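Tremmont Textile Workshop
Dye Room Notebook, April
Entry opened 8:40 a.m.

Subject: Wash fastness of the lavender series, second round

The purpose of this round was to repeat the wash test on the lavender series after the change in rinse water. The first round, recorded under the Brusasdale heading, gave uneven results between the upper and lower shelves of the drying cabinet. Colleagues are asked to read that entry before using the figures below.

Cloth was cut from bolt 2623 and weighed before scouring. Total dry weight was 2760 g. The bath was prepared with the Kos recipe at half strength, with salt added in two portions. Stirring was by hand for the first part of the bath and by the paddle after that.

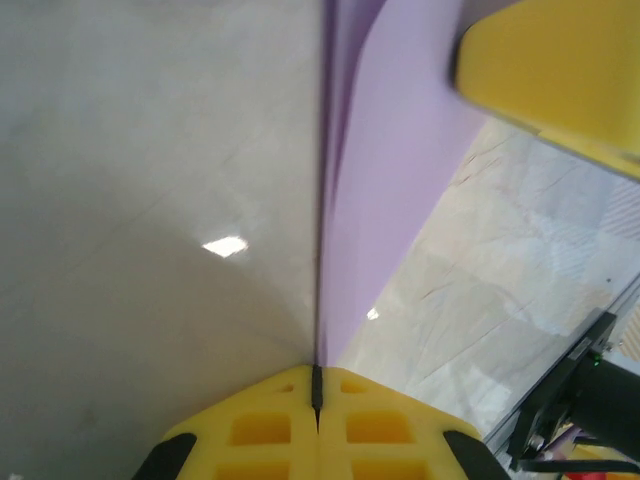 The rinse was carried out in three changes of cold water. The third change still carried a slight tint, and a fourth was added. The written procedure calls for three. A request to amend it has been placed in the procedures folder, pending one more round with the softened supply.

Wash test conditions were as follows.
Detergent: Stiluteo neutral, lot as marked on the drum
Water per jar: 500 ml
Spin: 400 rpm
Adjacent fabric: bleached cotton, stitched on one short side

Staining of the adjacent cotton was graded against the gray scale at the north window. Upper shelf pieces were graded 4. Lower shelf pieces were graded 3 to 4, with one at 3. The piece at 3 had been folded during drying and its grade should be treated with caution. Change in shade was slight throughout and did not differ between shelves. 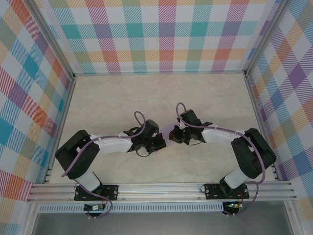
The shelf difference is smaller than in the first round but has not gone away. Airflow in the drying cabinet remains the likely cause. The lower vent was found partly blocked by lint and was cleared at 2:15 p.m., after the test pieces had been removed. The present results therefore do not reflect the cleared vent.

The pH strips in the second drawer are past their date and gave a reading half a unit above the meter. Meter readings only have been entered in the log. New strips are on order.

Outstanding:
Repeat lower shelf pieces with the vent clear, hung flat.
Recalibrate the small balance before the next weighing.
Return the borrowed thermometer to the print room.
Copy the grades into the bound register. The loose sheet is in the back pocket of this notebook.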